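"The pads tell you first," Dagmar Kollár says, before I have found a place to put my coat. She looks after the hand-held grippers at Tinatthorpe, and I had asked her what goes wrong most often.

The tool has two black fingers, and each finger has a blue rubber pad with ribs on the inner side. According to Kollár, the pad is the cheapest part and the one which people forget. She wipes each pad with a damp cloth at the end of the day and lets it dry overnight. "If there is fluff in the ribs, the grip becomes nervous. Soft blankets are the worst for fluff." 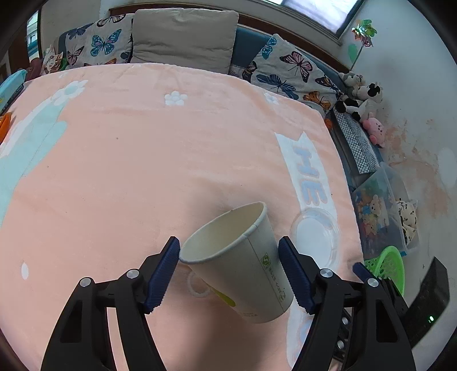

A paper cup is her favorite test after a repair. A hard object forgives a finger that closes a little crooked, she explains, but the wall of a cup bends at once on the side where the pressure is too big. She picks it up by the side, turns it, puts it down, and looks for a dent.

The pivots need more patience. Her colleague Matúš Procházka wrote the first maintenance sheet in February, and it asked for the screws to be checked every 50 hours. Kollár changed this to 30. "Matúš was not happy – he likes round numbers. But we found two loose ones in one week." She tightens them by hand with a short driver and never uses the electric one, which has already cracked a finger of tool 2456. The new finger took 6 days to arrive from Bitenex.
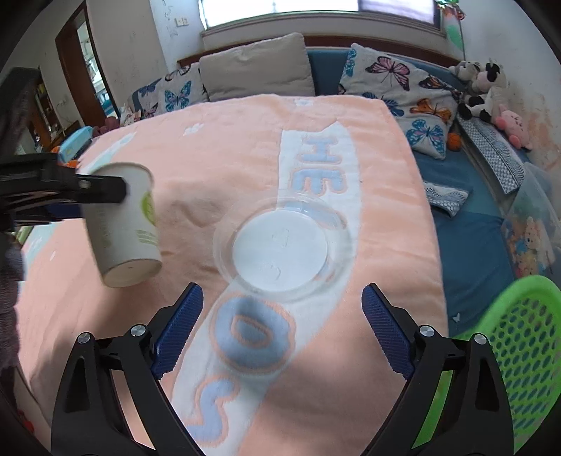
I asked whether two tools working together must be adjusted as a pair. She thought for some time. "They must open to the same width. Otherwise the person who holds them corrects with one wrist all day, and in the evening the wrist hurts." She compares them with a simple gauge made by Emília Halás from a piece of scrap plastic.

And grease? Kollár shook her head. One drop on the pivot is enough for her, and she removes the rest with paper, so that it does not travel to the rubber. Procházka would like to try a dry lubricant. "He can try it," she said, "on his own tool."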